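Turnaround Time and Metadata Completeness in a Student-Run Open Access Journal

Project report, Digital Publishing Practicum
Wian Joubert, Dewanti Manurung, Lesego Mathebula
Supervisor: Murray Hoani

1. Background

The Tomoana Review publishes undergraduate work in history and literature. Until last year, submissions arrived by e-mail and were tracked in a shared spreadsheet. Article files were typeset by hand and posted as PDF only. The editors asked our group to measure the delay between acceptance and posting, and to test whether a structured workflow would shorten it without lowering the quality of the article records.

Two systems were considered. Joltis is a hosted manuscript tracker with a fixed set of article fields. Skundska is a set of conversion scripts that takes a styled word processor file and produces HTML, PDF and an XML record from the same source. The two can be used together, and that combination is what we tested.

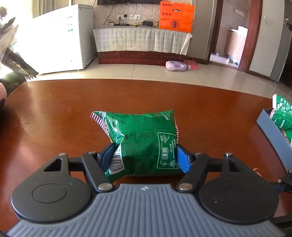 2. Materials and method

The back file of the journal contains 426 articles. We excluded book reviews and editorials, which have no abstract and follow a different path to posting. This left 385 articles. Each record was checked for 8 fields: title, author, affiliation, abstract, keywords, license, reference list and persistent identifier. A field was scored as present only if it could be read by machine from the landing page. Text that appeared only inside the PDF was scored as absent.

Dewanti Manurung and Lesego Mathebula scored the records separately. Where the two scores differed, Wian Joubert made the final decision. Most differences concerned the affiliation field, where older articles give a department but no institution.

For the workflow test, the April issue was processed twice, once by the existing method and once through Joltis and Skundska. Ruby-Lee Lockyer, the production editor, supplied the accepted files every Friday.

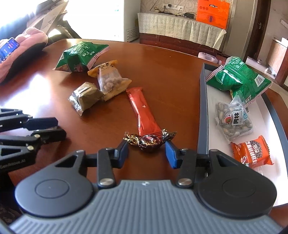
Staff time was logged per article and per stage. Time spent waiting for author replies was logged separately and left out of the comparison, as neither method affects it.

3. Results

Title and author were present in every record. License and keywords were the weakest fields. The license statement was usually printed in the PDF footer and nowhere else, so it failed our rule. Keywords were missing from most articles posted before the journal adopted its present author guidelines.

In the workflow test, the combined method took less staff time at the typesetting and posting stages and more at the copyediting stage. The added copyediting time came from applying paragraph styles, which Skundska requires. Files with footnotes inside block quotations failed conversion and had to be corrected by hand. 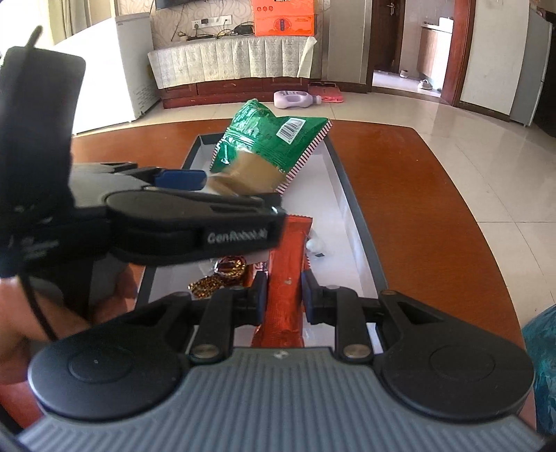 The reference list was the main source of errors in both methods. Skundska splits a reference at the first period after the date, and this breaks on titles that contain abbreviations. We wrote a short pattern file to handle the common cases. It is included in Appendix B.

4. Limitations

Only one issue was processed, and the same people handled both versions. Some learning effect is likely in the second pass. The Stidham style guide used by the journal was also revised during the project, so citation checks on the later files followed slightly different rules.

5. Recommendations

The license field should be made required in Joltis before the next call for papers. Authors should receive the styled template at acceptance. Keywords for the back file can be added in batches by volume, starting with the most recent, and the scoring sheet in Appendix A can be reused to record progress.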